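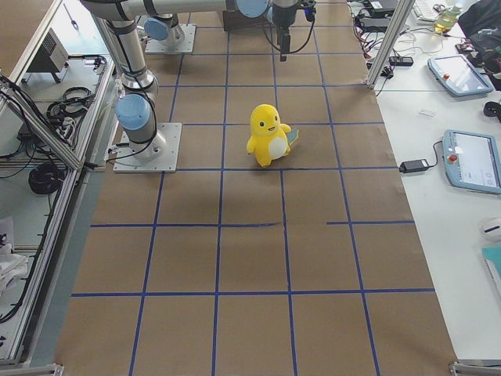 A yellow plush toy on brown paper marked with blue tape.

Home Opinion Letters Town Life Archive
December
By a reader in Sundmont

Every year before the holidays my family asks me what the children want, and every year I am a little ashamed of the answer, because the children want very much. I think we give them too many toys. I say this as a parent who has bought most of them.

When I was a child in Timov, I had 3 toys that I can remember, and one of them was shared with my cousins. I do not say it was better. Sometimes it was boring, and I wished for more. But I knew each toy very well, and if one was lost, the whole house had to search for it.

Last winter my daughter and I emptied her closet and put everything on the floor. We counted 473 pieces, with the small plastic ones included. I asked her to choose the ones she would miss. She chose 17. For the others she did not cry, and some of them she did not remember at all.

People tell me that toys are cheap now, so where is the harm? For me the harm is in the attention. A child who receives a new thing each week learns to look toward the next box. Also the parents learn it. I have stood in the store on Valderrama Street with a full basket and could not explain to myself why I took the second puzzle.

I do not ask that we give nothing. A soft animal which sleeps in the bed for ten years is a good gift, and I would never speak against it. My proposal to the grandparents was 2 presents for each child, and the rest of the money for a visit to the swimming pool in Mevov. My mother was offended for one evening. Then she asked me at what time the pool opens.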